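Let the slow boats finish

Friday, August 22, 2025

I paddled the Staniforth Lake Marathon again this month, my fourth time, and I have a bone to pick. It's about the new cutoff. If you weren't past the Hulta Point buoy by noon this year, a safety boat pulled up alongside, a very polite teenager took your number, and you were done. No finish, no time, no name on the results sheet.

I made it, before you ask. I made it by six minutes, with my shoulders on fire and half a banana stuck to my seat. But plenty of people didn't, and I've been grumpy about it ever since. 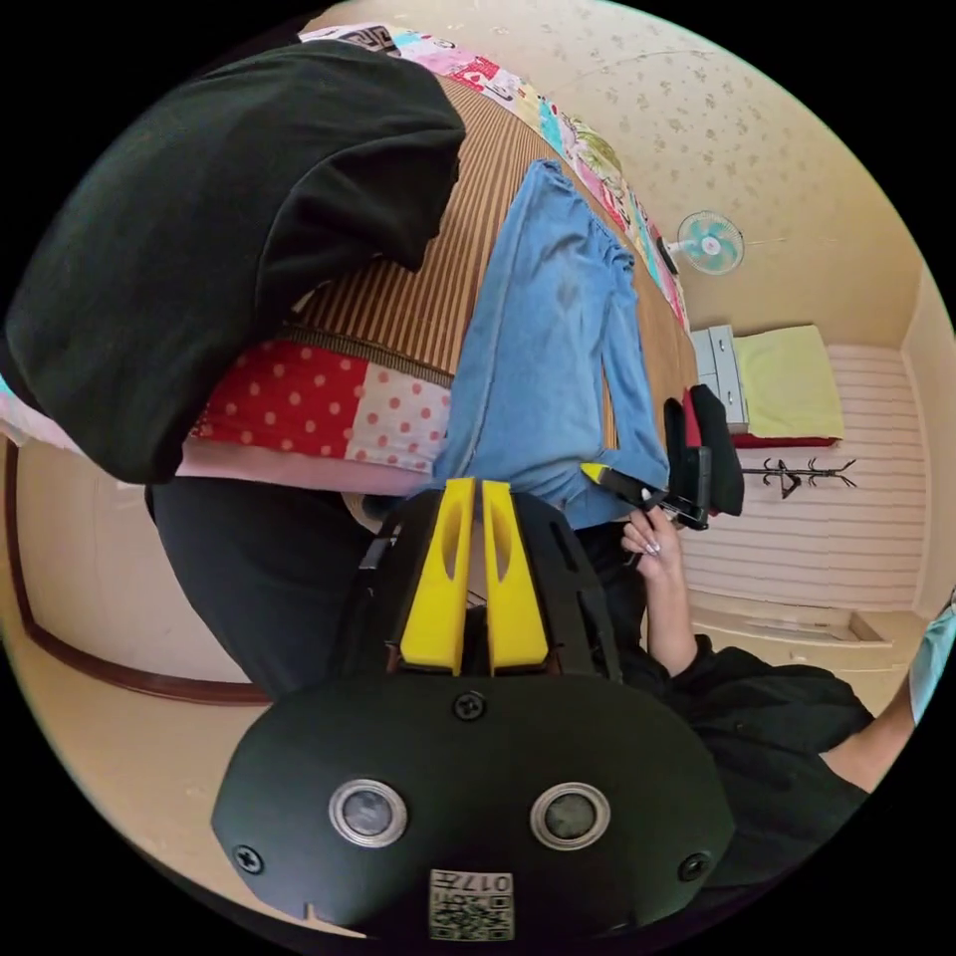 Light blue jeans on a striped mat.

The results sheet lists 191 boats at the start. It lists 76 pulled at Hulta Point. I read that number three times because I figured I had the wrong column! In the old days (okay, two years ago) you could wander in at suppertime and somebody would still ring the bell for you. You'd get your soup, you'd get your sticker, and the fast guys would already be home in the shower, which suited everybody fine.

I know the argument for the cutoff, and it isn't a dumb one. The safety crews get tired. The wind comes up on that lake after lunch like somebody flipped a switch, and the stretch past the point is wide open. If I were in charge of getting a couple hundred canoes home in one piece, I'd want them off the water early too. I just don't think noon is the answer when the last wave doesn't start until nine. You're handing the slowest paddlers the shortest day. Start them first! Put us out there at six in the morning with the mist and the loons and let the racers sleep in.

They do it that way at Tikthorpe, by the way. Slow boats at dawn, fast boats last, everybody comes in more or less together and the beach is packed when they do. I paddled it once with my sister-in-law in a boat that leaked the whole way, and I still think it's the best finish line I've ever seen. 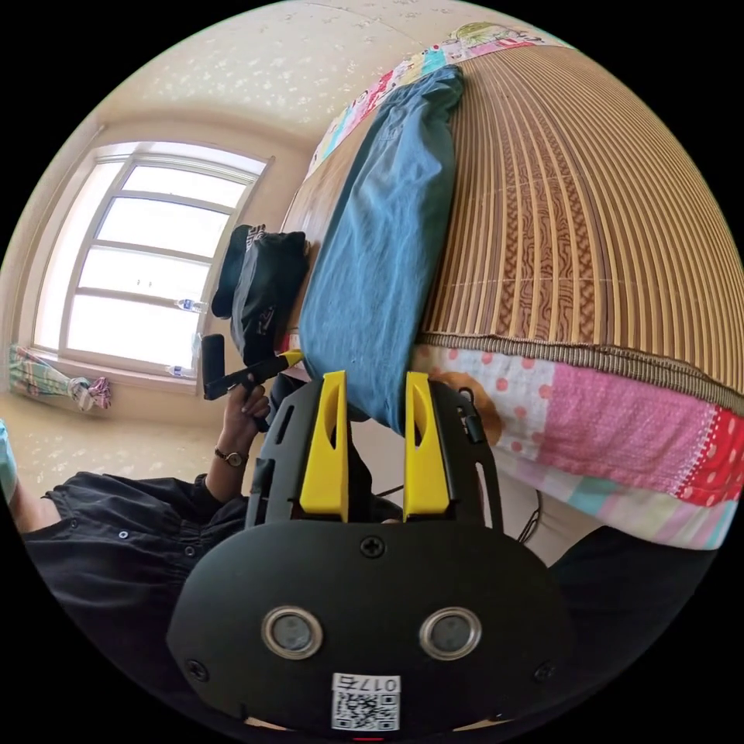 The other thing I keep hearing is that a cutoff makes the race more "serious." Instead, the paddling newsletter I've been getting for years, ran a whole column on it in January, saying an event that takes all comers never gets the respect it deserves. Respect from who? The people who do this for fun are paying the entry fees. They're buying the T-shirts and filling up the campground. I love watching the front pack come through, I really do - those folks are amazing - but there are maybe a dozen of them, and they'd race each other in bathtubs.

Sheila Goodall was in the boat next to mine at the start, and she got pulled with the point in plain sight. She'd trained since the ice went out. She told me she wasn't mad, she'd just like to know where she would have ended up. I'd like to know too. Give her a time, even a terrible one, and put it on the sheet with everybody else's.

So that's my pitch to the race office. Flip the start order, push the cutoff to two o'clock, and keep the soup on. I've already sent the email, and if you paddled this year I hope you'll send one too, whichever side of the buoy you were on.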